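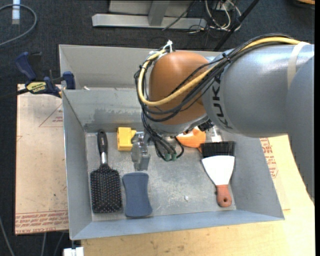
*Over the gray bin*

Radosław Olszewski inherited his uncle's accordion in February, along with 935 unpaid parking tickets from the town of Pretau. He could play neither. He wrote to the mayor offering a concert in place of the fine. The mayor, who had known the uncle, wrote back that the town would forgive everything if he promised never to perform.

Radosław thought this over for two days. Then he sold the accordion to Mrs. Cherkaoui upstairs, who practices at five every morning.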